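What Does It Mean to Be Repatriated?
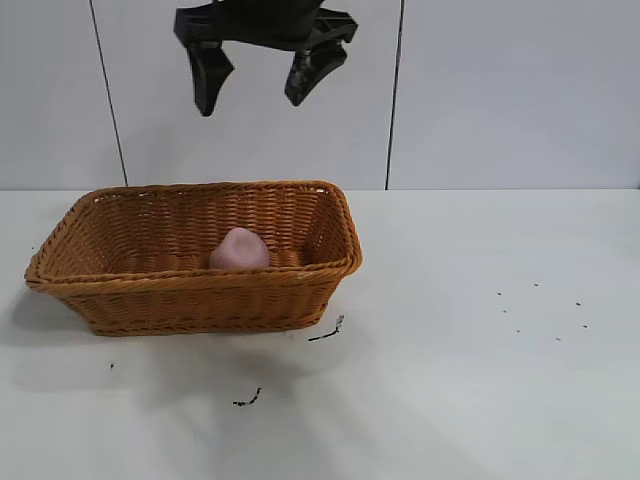

A woven basket on a white tabletop, with a black gripper open above it.

By Vusumuzi Sithole
1/17/18

Words to know
Repatriate: to send or bring a person back to his or her own country.
Refugee: a person who has left his or her country to escape war or serious danger.
Consulate: an office that a government keeps in another country to help its own citizens there.
Citizen: a person who legally belongs to a country.

When a war starts, many people leave their homes. Some move to another town. Others cross a border into a different country. A border is the line where one country stops and the next one starts. People who cross it to get away from danger are called refugees.

Some refugees later go back. The word for this is repatriation. It comes from a Latin word, patria, meaning "homeland." The "re" at the front means "back."

Two kinds of return

Returns can be voluntary or forced. In a voluntary return, a person knows what conditions are like at home and chooses to go. In a forced return, a government makes the person leave. International law says that a refugee must not be sent to a place where his or her life or freedom would be in danger. This rule has a French name, non-refoulement (say "non ruh-FOOL-mahn"). Most countries have agreed to follow it.

Repatriation is also used for people who are not refugees. A tourist who is brought home after an earthquake has been repatriated. So has a soldier who was held prisoner and is released when the fighting ends.

How a return works

Consider the town of Udstead. It took in families from the Amaral valley when fighting began there. The fighting stopped, and last April a group of 57 people went back. Of these, 39 were under the age of 16.

The first step was information. Two parents from the group traveled to Amaral for a short visit. They looked at the roads, the wells, and the school, and they asked who was living in the houses. Then they came back and reported to the others. Visits of this kind are called "go-and-see visits."

The second step was paperwork. Each person needed a document to cross the border. Adults who had lost their passports went to the consulate and were given a travel paper good for one trip. Children born in Udstead needed birth certificates. A birth certificate states where and when a child was born and who the parents are. Without one, it can be hard to prove that a child is a citizen of any country. A person who is not a citizen of any country is called stateless.

The third step was an interview. Officials spoke with each family in its own language. They asked whether anyone was putting pressure on the family to leave. One family said it was not ready, and it stayed in Udstead.

The last step was the trip. The group rode in buses to the border crossing at Ekon, where guards from both countries checked the papers. Health workers checked the younger children and wrote down which vaccines they had been given. The trip to the border was 56 miles.

What about children who are alone?

Sometimes a child is separated from his or her parents during a war. The legal term is "unaccompanied minor." A minor is a person who is not yet an adult. In most countries that means anyone under 18.

An unaccompanied minor should not be sent back until an adult has been found who can care for the child. Finding relatives is called family tracing. Workers write down the child's name, the names of family members, and anything the child remembers about home, such as a river or a street. These details are compared with lists from other towns and camps. It can take months. While this is going on, the child lives with a foster family or in a group home, and goes to school if there is one.

A child has the right to be heard when adults make these decisions. The older the child is, the more his or her opinion counts.

After the return

Crossing the border does not finish the process. Houses may be damaged. Fields may have to be checked for land mines before anyone can plant. Students may have studied in one language and now have to study in another. Schools in Amaral gave returning students a test in reading and math to decide which grade they should enter.

Getting used to life in the home country again is called reintegration. Governments and aid groups often give families money, seeds, or tools for the first few months.

Check a map

Find your own country. Which countries share a border with it? Are there places where the border follows a river or a mountain range?

Next in this series: What Is a Cease-Fire?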